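Linkage gripper or parallel jaw for hard drives in caddies? 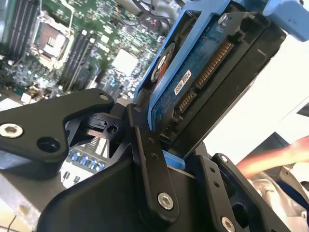
tin_lid
A reply on my last thread said that a linkage gripper will hold anything you like, so long as you don't mind which way up it ends the day. I'd like a second opinion before I spend more money.

The job is taking desktop PCs apart and putting them back together. So far that means 3.5-inch drives in blue plastic caddies, the processor and a memory stick. I've been comparing a Rafferty linkage gripper with a Bevo parallel jaw, both driven from a Jusevness controller. Over 90 caddy lifts each, the Rafferty let the drive tilt 21 times and the Bevo 4. The Bevo, however, is a fat thing and won't go down beside the power supply without an argument. Parts go into a printed tray to the left of the case, drive standing upright at the back.

Is the tilt something I can cure, or do I buy the Bevo and a bigger computer? 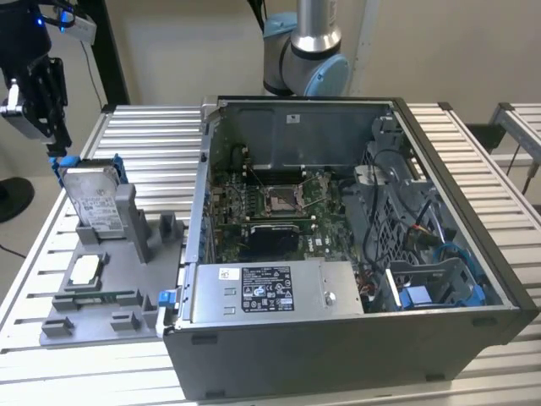

gantry_goat
Buy the Bevo. Parallel jaws are better for flat things and a hard drive is a flat thing. Never had a problem with mine (I use it for soap).

mostly_torque
Before you buy anything, look at where you grip. Linkage fingers swing through an arc as they close, so if your approach height was worked out with the fingers open, the tips meet the caddy somewhere else. Then the weight is off to one side and over it goes. Close the fingers on nothing, measure where the tips end up, and use that height.

Also check the grip force. People turn it up when a part slips, and a plastic caddy under too much squeeze bends and pops out like a pip. Try less.

What have you got for cameras? If it's only the one on the wrist, you're looking at the problem from behind the fingers that are causing it.

tin_lid
Thank you both, though I shan't be following the soap. I measured the closed tips and my height was out by an amount I'd prefer to keep private. Another 142 lifts with the Rafferty at the new height and the tilting has mostly gone.
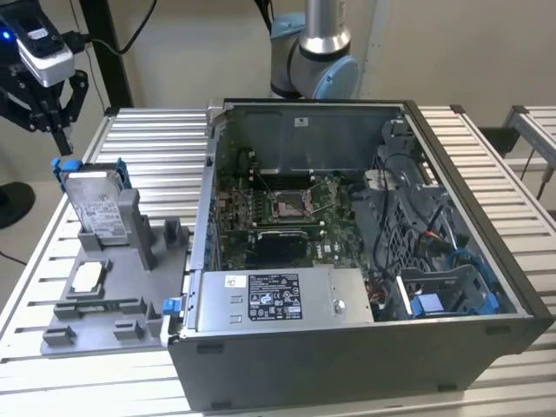 Cameras, as asked

I use a wrist view and a fixed one beside the bench. The fixed one is far better for judging whether the drive is square to its slot. The wrist one is good for the last bit of the approach, and for admiring your own screws. 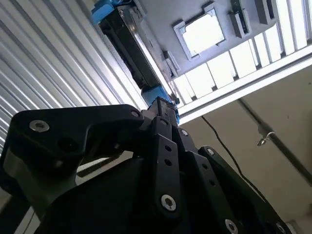

It does need its exposure locked, mind. Point the wrist upwards on the way home and it meets the daylight, and on auto it then spends the start of the next lift getting over it - by which time the fingers have usually made their own decision. Locking it on the Jusevness side took one tick box, hidden under "Other".

The Bevo is going back to Brustport.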